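Esturus Storage mod: chests lose their contents after server restart

Status: open, waiting on reporter
Component: chest saving
Server: Borulbridge (private, whitelist on)

Reported problem

After the nightly restart at 4 am, double chests placed near the edge of a claimed area open empty. Single chests are fine. The items come back if the world is restored from backup, then go missing again at the next restart. No crash report, only this line repeated in the log:

[Esturus] inventory size mismatch, skipping

Mod list is Esturus, the Nendness map mod and the Siriwardena claims plugin. All were updated in July. 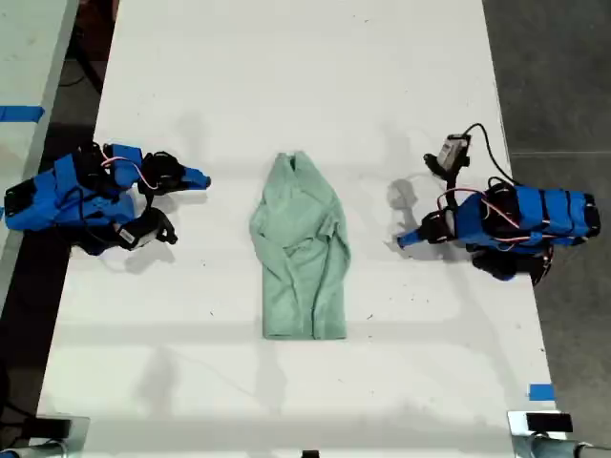

Steps tried

1. Removed Nendness and restarted. Same result.

2. Deleted the Esturus config folder and let it build a new one. The mismatch line still appears, once for each double chest.

3. Made a fresh world with the same mods. Placed five double chests inside a claim and two across the claim border. After a restart the five kept their items and the two were empty.

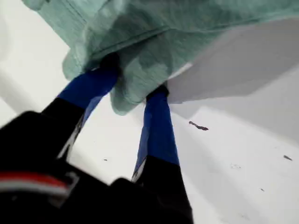 4. Repeated step 3 without Siriwardena installed. All chests kept their items, including the ones where the border had been. Put the plugin back, claimed the same ground and lost them again.

5. Moved the restart so that nobody was online for some 5 minutes beforehand. No change.

Reply from support

It looks like the two halves of the chest are being loaded separately when a claim border runs between them. Esturus reads the first half, finds it smaller than the saved inventory and skips it. The items are still in the save file until the chest is opened and closed, so please keep players away from the affected chests.

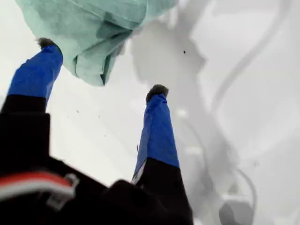 As a workaround, stop the server, open the Esturus config and set joinHalvesOnLoad to true. Start it again and check one chest before letting anyone else in. If it is still empty, stop the server without opening a second one and send us the full log from startup.

Reporter update

Setting changed. The test world is fine after 2 restarts. Have not tried it on the main world yet, will do that after the next backup.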